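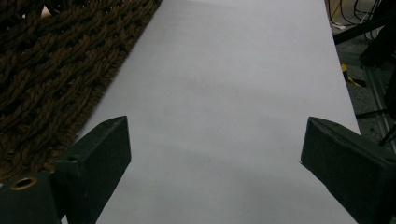
Search this site Enter keywords Go

Notice to Residents of the Landry Building

The Office of the Registrar wishes to advise all residents that the long sheet in the lower hall remains blank. It was laid on the floor in June, in accordance with the bequest of the late Mr. Gikance, and it is to stay there until a resident has something to write on it.

Residents have asked what may be written. The bequest is brief on this matter. It provides for "a sheet of white paper, of a length sufficient for an apology," and leaves the sum of 900 crowns for its upkeep. It does not say who is to apologize, or to whom. The Office has written to the firm of Zerkora, which drew up the papers, and has received a courteous reply stating that the firm has no further instructions.

The following rules are in force. The hall opens at 10 in the morning. Shoes are to be left on the mat. Residents may kneel beside the sheet but may not kneel on it. Pencils are available from the Registrar and must be signed for.

In the first month, more than 99 requests for a pencil were received. All were granted, and all the pencils came back with their points unused. The Registrar, Reshma Mtshali, recorded each return in the ledger under the heading "No entry made." A resident of the fourth floor spent an entire afternoon in the hall and asked on leaving whether the paper could be made shorter. The request was declined, as the Office has no authority to cut it.

A small speck was later reported on the sheet. The Registrar inspected it at once. It was her duty to determine whether the speck was dirt, in which case it was to be removed, or writing, in which case it was to be preserved. She examined the ledger and found no pencil outstanding. She then put the question to the residents by letter, and five of them replied that the speck was theirs.

Each was interviewed separately. The first said that she had meant to write to her brother in Plandinska and had gotten as far as setting down the point. The second gave nearly the same account, except that the letter was to a former employer. The third could not remember the name of the person concerned and became upset. The remaining two asked that their statements be kept private, and the Office has respected their wishes.

The Registrar did not find it possible to decide among them. In her report she wrote that the speck was very small, and that she had stood over it for some time before going back upstairs. The report runs to a single page. At the foot of it, in the space set aside for the officer's signature, there is a dot made in ink and nothing more.

The Office has accepted the report as signed. The speck has been entered in the ledger as writing and is not to be touched. Residents who wish to continue from it may do so during the usual hours, in either direction. The Registrar will be absent from her desk this afternoon. She has signed for a pencil.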